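3. Workspace and Test Objects
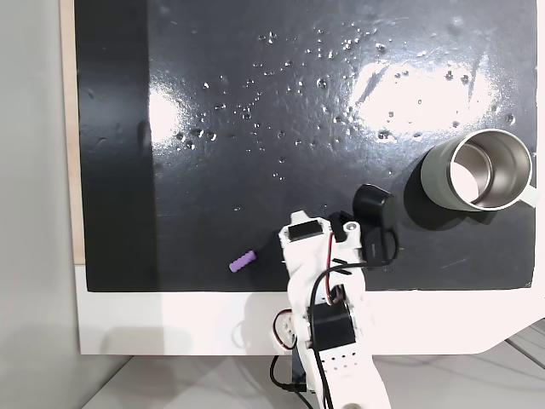
The arm was assembled in the shared workshop at Clistcombe from printed parts and hobby servos, and was fixed to one position for all of the trials in this paper. No part of the build needed tools beyond a printer, a screwdriver and a soldering iron. The control code, which we call Kitarine, runs on a used laptop and sends a new set of joint targets after each camera reading.

We chose a glossy black work surface on purpose. Earlier home builds, including the Dinitz arm, were tested on matte paper or cloth, where a simple brightness threshold is enough to find an object. On a shiny board the same threshold picks up glare from the room lights and treats it as an object. Water makes this worse -- each droplet carries its own small highlight. Figure 2 shows the arm and its wrist camera at the board, with droplets on the surface, a purple ridged block to the left of the gripper and a gray-green mug to the right.

Figure 2. Work surface with scattered droplets, block and mug.

The block is the target object in the pick trials. It is placed on its side, at an angle that changes from trial to trial, so the wrist has to turn before the gripper closes. The mug serves as an obstacle. Its steel interior reflects light back toward the camera, and in early tests this caused more false detections than the board did.

We ran 560 trials, of which 123 were done with water on the board. Lighting was left as it normally is in the workshop. Cables were routed along the outside of the arm with slack at the wrist; an earlier version with tight cables pulled a connector out during fast turns. The servos were calibrated again after every 6 sessions, following the procedure in Honorato, and the offsets were saved with the trial logs.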